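Rudness two-arm gripper comparison: read me first

This folder holds the notes, logs and wrist footage from our comparison of two sets of fingers, on a pair of small arms bolted to one white table. Gilberto Sotelo did the wiring and most of the controller work, and I (Digby Maihi) wrote the task scripts and this file. We had a great time with it in August, and we hope somebody else gets some use out of what came out!
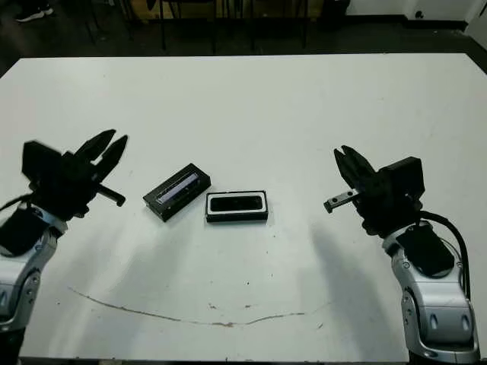
4 min read

What we wanted to find out was simple enough. Small black cases on a white table are easy to see and surprisingly hard to pick up well, particularly when two of them sit close together and the fingers have to get down into the gap. We compared the Grajales fingers (slim, stiff, quite pointed) with the Zodia set (broader, with a softer face), keeping the arms, the table and the controller the same for both.

What's in the folder

runs/ has 652 attempts, one subfolder each. Every subfolder has joint positions, gripper opening, commanded force and video from the head and both wrists.
notes/ has our typed comments per attempt. Gilberto's are short. Mine are not, sorry.
config/ has the Plenura controller settings, one file for each arm. Please don't swap them over, the wrist offsets are different.
tools/ has the script that lines up the video with the joint log, plus a little viewer.

Resetting between attempts

The part we changed our minds about most was the rest pose. At first we parked each arm well back and high, and lost ages on every reach. Now both arms wait low over the near side with the fingers almost shut, and the approach is quicker and a good deal smoother. Please start your own runs from the same pose if you want to compare with ours.
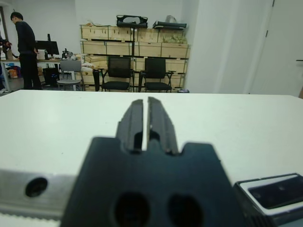
Camera placement took us nearly as long as the fingers did. We wanted a wrist view that kept both fingertips visible for the whole approach, and the mount we settled on manages that very nicely. With the fingers nearly closed you can still see a strip of white tabletop through the gap between them, and that thin bright line is a lovely thing for checking alignment. The price is a lot of background. Chairs, crates and people at the desk all end up in the wrist video, so if you train anything on it, crop the top or mix in another room. We left the background in on purpose, and no faces have been blurred because the release went round everyone first.

How the two sets got on

Grajales was better at getting between neighbours. It went into narrow gaps cleanly and hardly ever nudged the second case. It was fussier about angle, though, and a case lying askew would sometimes pivot when the tips closed on it.

Zodia was the more forgiving one. It held on when the approach was a bit off, and I was really impressed by how steady the lifts looked. Close pairs were its weak spot, and on shiny wrapping it wanted more force than we'd guessed. We logged force in raw controller units and capped it at 3,000 for both sets.

If I had to pick one for general table work I'd take Zodia. Gilberto would take Grajales, and his notes make a decent case for it.

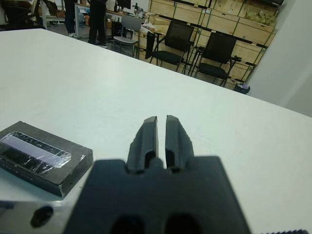 Can I use the logs without a Plenura controller?
The joint and gripper logs are plain CSV, so any spreadsheet or script will open them. You only need the controller if you want to replay an attempt on real arms.

Known problems

The left wrist clock drifts. tools/align fixes it, but run it before you do anything with timing.
Force readings from the first morning are missing for the right arm.
Version 2 of the viewer crashes on folders with spaces in the name.

Corrections are very welcome. Put them in notes/ with your initials and we'll fold them in.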